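Home | Projects | Reports | Students | Contact

Does a Deposit Bring the Bottles Back? A Look at the Draltville Scheme
Term project, Environment and Society
Ruben Verbeke and Siu-fong Kuo
4 Nov 2024

1. Why we picked this topic

Draltville started charging a small deposit on plastic drink bottles in February. The town website says the scheme has "transformed" recycling habits. We wanted to know what that word was based on. When we asked, we were sent a two-page flyer and a link back to the website.

Our question was simple: do people in town return more bottles than they used to, or do they mostly pay the extra and carry on as before?

2. What the town says

The main figure in the flyer is that 82 percent of residents "support or use" the scheme. We have a problem with that wording. Supporting something is easy. Someone who has never returned a bottle can still tick yes on a form. The flyer does not give the two groups separately, and it does not say how many people were asked.

The second figure is 2376 bottles returned at the Koster Street machine in its first month. That sounds like a lot until you ask what it should be compared with. Bottles sold? Bottles thrown away the month before? Neither number is given, so a reader can't tell if the result is good or terrible.

3. What we did

We handed out a short survey at the Aten supermarket and at our own school, and got 33 usable answers. That is a small group and a lopsided one, with far too many students in it. We would not build a policy on it. Still, we asked one thing the flyer did not: "What did you do with the last plastic bottle you finished?"

The most common answer was that it went in the nearest trash can. Returning it for the deposit came next. A few people could not remember, and we believe them more than we believe some of the others. Jelle Geerts, who helped with the survey, pointed out that people standing outside a store with a return machine may feel they ought to say they use it.

We also interviewed Lerato Van Wyk, who runs the small Nesa grocery near the bus station. She does not have a machine and takes bottles by hand. She told us that the same customers bring big bags every couple of weeks, and that almost no one comes in with a single bottle. If she is right, the scheme may be working well for people who have somewhere to store empties and poorly for everyone else.

4. The sorting problem

The flyer treats a bottle as either returned or lost. At home it is messier than that. Bottles get mixed in with wrappers and other soft plastic, and getting them apart again is a job done by hand, bending over, usually by whoever gave in first. The deposit is supposed to pay for this effort, but in our survey people complained more about the sorting than about the price. 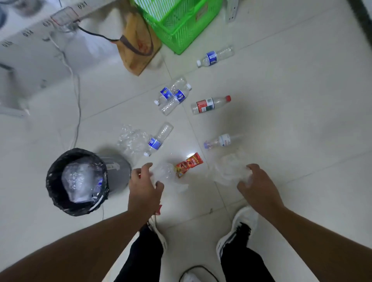
5. Weak points in our own work

We only surveyed on 2 afternoons, both dry. We had no sales data. Our teacher, Arnout Meijer, asked whether we had gone in expecting the scheme to fail, and that is a fair question – we were annoyed by the flyer before we wrote the survey. We tried to keep the questions neutral, but someone else should check them.

6. What we think

We can't say that the deposit has failed. We can say that the town has not shown that it works. Before anything is called a transformation, Draltville should publish bottles sold next to bottles returned, month by month, and split "support" from "use." We have sent that request in writing and are waiting for a reply.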